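Filed under: Projects / Home and Workplace Automation / Grantee Updates

Everyday Chores, Machine Hands
Progress report to the Heinonen Fund, second half of the grant year
11 January 2025

When we wrote to you in July we had a robot that could push a button on most tries and not much else. This report covers the work since then, and we are happy to say there is a lot more to tell.

The question you funded us to look at was a plain one. Can a machine do the small hand jobs that fill a day at home or on a shop floor – pressing, sliding, turning, plugging in, tidying a cord – well enough that a person could walk away and leave it to get on with things? Our answer at this stage is yes for some of them, nearly for others, and a firm no for anything with a loose cable in it.

Work done at the Vikdale workshop

We ran 307 full trials between July and the end of December. A full trial means the robot goes through the whole list of jobs in one go, with no help from us between steps. If a person has to touch anything, the trial is marked as a miss, even when the fix is tiny. Of the 307, the robot finished 213 without help. We were hoping to pass 200, so there was some cheering in the workshop when the last batch came in.

Most of the trials used task boards. A board gives us the kinds of controls people meet on a washing machine, a stove, a fuse box or a packing line, all within reach of one arm, and we can turn it to a new angle before each run so the robot can't simply repeat the same path. That last part matters to us a great deal. Kitchens and stockrooms don't line themselves up for anybody.
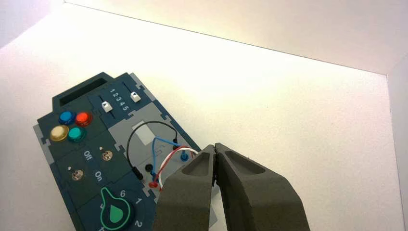

Gripper at the wiring panel, with the board set at an angle. Buttons, sliders, switches and dial are on the same board.

Buttons are the strongest part of the work. The robot now finds them by color and presses straight down, and it has stopped skidding off the domed tops. Sliders came along faster than we expected. The knobs are small and the fingers are thick, so we had planned on weeks of trouble, but a light sideways push turned out to work better than trying to pinch the knob. We would love to take credit for that idea. It came out of a run where the grip failed and the knob moved anyway!

Toggle switches are good when the board is close to square with the arm and less good at steep angles. The dial is in between. The robot can turn it, but it tends to stop a little short of the number we asked for, and then has to look again and nudge. On a real oven that would be a slightly cool dinner, so we are not too worried, but we do want it fixed.

Where it still goes wrong

Wires and plugs account for nearly all of our misses. A button stays where it is. A wire bends, springs back, hides behind another wire and ends up somewhere new each time it is touched. The robot will often take hold of one neatly and then drag its neighbor along too. Pulling a probe out goes well enough. Putting it back into a socket is the hardest thing we ask for, and the fingers themselves block part of the view at the very moment the robot needs it.

We tried 13 changes to the way the robot approaches the wires. Two of them helped and have been kept: coming in more slowly over the last stretch, and backing off for a second look before closing the fingers. The second one adds time to every run, but we think it is well worth it.

Shop-floor visit

In the fall we spent a week at Skudon, the small appliance repair shop that agreed to host us. The staff there were generous with their time and very frank. They were pleased with the button pressing, which they do all day when checking mended machines, and they asked for it right away. They did not think much of our speed. A person in the shop can run through a control panel while the robot is still on its second switch. All the same, they would be glad to leave it checking panels over lunch, and we plan to go back with that single job in mind.

Budget and equipment

Spending is on track. The Sturnine arm has needed only one repair, to a wrist cable, and was out of use for four days. We have moved a small sum from travel to spare finger pads, as agreed with your office in the fall. No other changes are requested.

Next steps

Narrower fingers are first on the list, so the robot can get between wires without blocking its own view. After that we will return to plugs and sockets, and then try a set of household cords of different thickness and stiffness. The lunch-hour test at Skudon should begin in the spring, and we would be delighted to have someone from the Fund come and watch.

Related items
July progress report: First Button Trials
Notes from the Vikdale open day
What we count as a chore
Choosing finger pads for small parts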